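The Great Can and Bottle Sort

July 23, 2022

I have become a person with opinions about bins. I blame our building, which stopped taking mixed recycling back in March and now wants everything separated before it goes down to the yard. Cans with cans, bottles with bottles, paper flat and tied. For the first few weeks I did what everyone on our floor did, which was throw it all in one big bag and then stand in the yard at nine at night picking through it with sticky hands. I don't recommend it!

So this month I finally set up a proper sorting spot, and I am so happy with it that you are getting a whole post.

First, the bins. I wanted hard plastic crates to begin with (easy to rinse, I thought, very sensible) and I had even picked out a stacking set from Irum. Then my friend Delia came over with a bag of felt storage bins she'd had in her closet since her last move and told me to try those before I spent anything. They're gray with a navy lining, soft on the sides, and they don't make that awful clatter when you drop a can in. I was sold in one evening. The crates went back out of my online cart and I bought a new lamp for the hallway instead, so I can't say I saved any money.

The felt does have one drawback: drips. A can with a last mouthful of soda in it will leave a mark on the lining, and I've already had to sponge one out with dish soap and cool water. Now everything gets a rinse and ten minutes upside down on the rack. If you have the patience, cut a piece of old shower curtain to fit the bottom of each bin. I have done one. The others are on my list.

The labels took me longer than they should have. I tried a chalk pen on little slate tags (smudged), then printed stickers (peeled off the felt overnight, every single one), and ended up with plain white cards and a black marker, all capitals, leaned up against the front of the bins. You can read them from the doorway. You can swap them in two seconds when you change your mind about which bin is which, and I have changed my mind four times already. I was going to pin them on, but I like being able to shuffle things, so for now they just lean.

The bins live in a row along the table, which used to be the place where mail and dead batteries went to be forgotten. Clearing it was half the job. I found 18 takeout menus in one pile, and one of them was for a place that closed before I moved in.
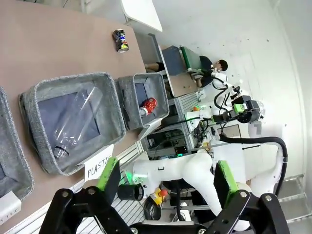
Mid-sort: bottle in the big bin, one can still on the table.

The biggest bin goes to whatever you use the most of. In our place that's water bottles, which take up a ridiculous amount of room for something that's mostly air. I'd like to get us down to fewer of them, and I've been looking at one of the Windance filter jugs, but it's summer and people are in and out and the bottles keep coming. Squash them if you can. Our yard wants the caps off and in a separate tub, so check what yours says before you get into a habit.

Cans get a smaller bin because they crush down so nicely. I used to stamp on them in the kitchen until my downstairs neighbor, Femi Jibrin, asked me very politely if I was learning to tap dance. Now I squeeze them by hand and bend them over once, and it's plenty. Femi has since started his own setup, by the way, with two old wine crates and a lot of strong feelings about milk cartons. We compare notes on the stairs.

A few other things I've worked out along the way:

Don't sort as you go if you're cooking. I tried, and I ended up with one foot in the hallway and onions burning. Everything now waits on the counter by the sink, and I do a proper round after dinner with the radio on. It takes me 6 minutes, and I look forward to it — there is something so satisfying about a little crowd of cans and bottles going off to their own places.

Keep the bins loose enough to lift. Mine go down to the yard by their rims, one in each hand, and if they're stuffed full the sides bow out and things hop off down the stairs. Ask me how I know.

Take the deposit ones back! I had no idea how many of ours had a refund on them. I saved them up for a month, carried them to the machine at the Riviere market, and came home with enough for two very good peaches and a coffee. The final count was 81, and yes, I did make the man behind me wait.

Next up is the glass, which is in a cardboard box under the table and not doing anybody any good. Felt seems wrong for glass. Delia thinks a metal pail, and I've seen a nice one in the window at Ciltitz that I keep walking past on purpose. If you've got a glass system that works in a small apartment, please leave it in the comments, and tell me what you do about the lids, too. I have a whole drawer of lids now and I can't remember what any of them belonged to.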